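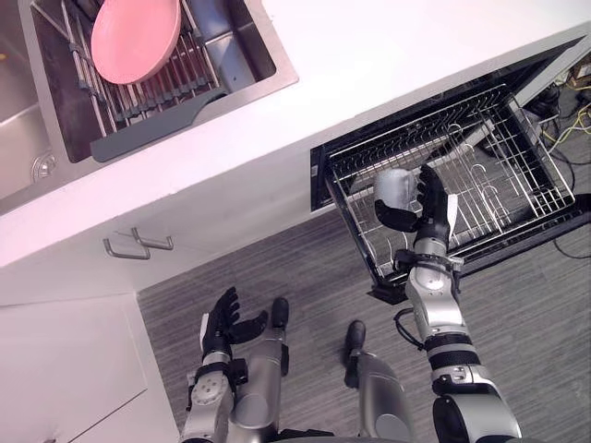

Ntombi Rampersad
17/02/2025

Right. I have agreed to teach 23 teenagers to build a weather balloon. Thread, mostly so there's a record for the inquest.

It's the Gumthorpe half-term science week. Last year I did bridges out of spaghetti. Somebody upstairs decided this lacked ambition and also attracted mice.

The balloon is called Vodar. The students voted. I had put forward Cirrus, which got one vote, and I know whose because it was mine.

Day one was supposed to be the gas laws. I'd prepared forty minutes on Boyle. They had one question about Boyle (was he rich) and 472 about whether we could send up a hamster.

We cannot send up a hamster. I've now put this in writing to three sets of parents.

The payload has to weigh under 500 grams, box and parachute included. The first design came in at 1513. It had a door. It had a little flag. The group responsible asked if the limit was "more of a guideline".

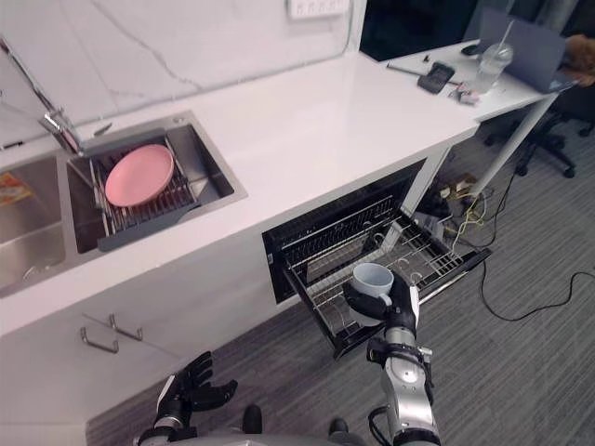
Kitchen sink, pink plate.

Back to the payload. Second design, 300 grams, very elegant, no room for the battery.

The physics is going in, mind. A lad from Estham who hadn't spoken since he arrived worked out the descent speed on the back of his lunch bag while I was still hunting for a pen. He'd allowed for the thinner air higher up. I hadn't mentioned the thinner air yet. It was on my slide for tomorrow.

I've moved the slide.

Parachute tests today, off the second-floor stairwell. We've learned that a bin liner works well, a shower curtain works badly, and the head of languages doesn't look up when she walks.

She was fine. The parachute was less fine. She's been invited to the launch.

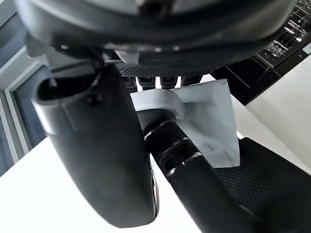
Then we did the tracker, which sends its position back every minute so we can go and fetch the thing. At present it believes it is in the sea. We took it out to the car park and it believed this even more strongly.

Rang the people at Hailu who sold it to us. A very patient man asked if I'd swapped east and west. I said I'd been teaching physics since before he was born and would ring him back.

I'd swapped east and west.

Launch is Friday-ish, wind permitting. If it doesn't permit we try again in November, by which time half of them will have left and the rest will have got the hamster past me.

Anyone with a field near Gumthorpe and a relaxed attitude to teenagers climbing over the gate, my messages are open.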